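How Do People in Pulville Feel About Their Tap Water?
Final report, Community Research Methods

OK so I did not set out to write about tap water. My first topic was parking, and my advisor, Moataz Kabbaj, very kindly told me that every class has a parking project and he was tired of reading them. Fair! I went home, poured a glass of water, noticed it smelled a bit like a swimming pool, and there was my topic.

What I wanted to know was pretty simple. Do people who drink straight from the tap think about their water differently from people who filter it or buy it in jugs? And does the neighborhood matter? Pulville gets its water from two places. The older streets near Rudd Park are on the well field, and everything past the rail line is on the reservoir. I figured the reservoir side would complain more (I live there, so I may have been biased going in).

I wrote a survey with mostly multiple choice questions and one big open box at the end. In March I stood outside the Clultness Market with a clipboard for two weekends, and I also left a stack of forms at the library. I got 107 forms back, and 74 of them were filled out all the way. I only used the complete ones for the comparisons, but I read every single open box, even on the half-finished forms, because that turned out to be where the good stuff was.

So, the neighborhood thing. I was wrong! People on the well side were the ones with more to say, and nearly all of it was about hardness. White crust on the kettle, spots on the glasses, soap that won't lather. Reservoir people mentioned the chlorine smell, but a lot of them said they'd stopped noticing it after a year or so. One woman wrote that she only smells it when she comes back from visiting her sister.

The filter question was messier. I expected filter people to be the worried ones, and some were, but plenty just said the house came with one and they keep changing the cartridge. I should have asked who picked the filter in the first place. That's a hole in my survey and I'd fix it before anything else.

I also ran a little blind tasting with 3 friends, tap against filtered, both chilled overnight. It's way too small to mean anything and I'm leaving it out of the results, but it did make me want to do a proper one next semester, with room temperature water this time and a lot more people.

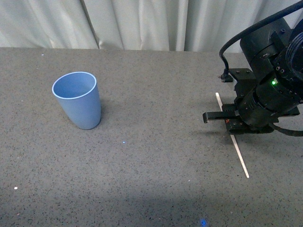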